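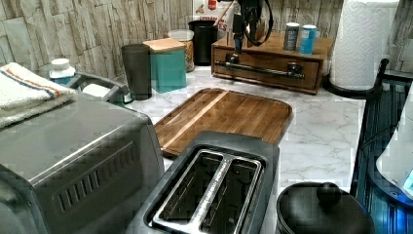 A two-slice toaster and a toaster oven on a kitchen counter.

Indengate prices secured notes for Bornex appliance unit

Indengate, the listed holding company of kitchen appliance maker Bornex, has set terms for a public issue of secured, redeemable notes. The offer opens in March and will be made in two series, with maturities of 35 months and five years. Both rank equally and are secured by a first charge on trade receivables and on the Bornex assembly plant at Tokolau.

The base size of the issue is $100 million. Indengate may keep oversubscriptions up to a further $50 million, at its discretion, before the books close.

The shorter series carries a fixed coupon of 7.2% a year, paid quarterly. The five-year series pays 7.9%, also quarterly, with an option to have interest accumulate and be paid at maturity. Holders who choose to accumulate cannot switch back to quarterly payment later. The notes have a face value of $1,000 and the minimum application is five notes. Applications above the minimum must be in multiples of one note.

Allotment is on a first-come basis by date of upload to the exchange system. On the day the issue becomes oversubscribed, all applications received that day will be scaled back in proportion. Forty percent of the base size is set aside for retail applicants, and any part of that quota left unfilled passes to the institutional portion.

Proceeds will go first to repay a bank facility that falls due in the summer. The prospectus puts the balance of that facility at about $62 million. The remainder is for working capital and for general corporate purposes, the latter capped at a quarter of the amount raised.

Macedo, the rating agency engaged by the issuer, has assigned the notes an A grade with a stable outlook. Its report cites steady cash flow from replacement sales of small appliances and a moderate level of debt. It lists as constraints the group's dependence on a single plant and its exposure to steel prices. A downgrade of two notches or more during the life of the notes would raise the coupon by 0.25 percentage points from the next payment date.

Indengate may not redeem either series early, except after a change in tax law. Holders have no put option. The notes are to be listed within six working days of the close and will trade in dematerialized form only. Application money that is not allotted will be returned without interest if refunded within that period.

Interest is taxable at the holder's usual rate. The prospectus, series codes and application form are available from the lead manager and from the investor section of the Indengate website.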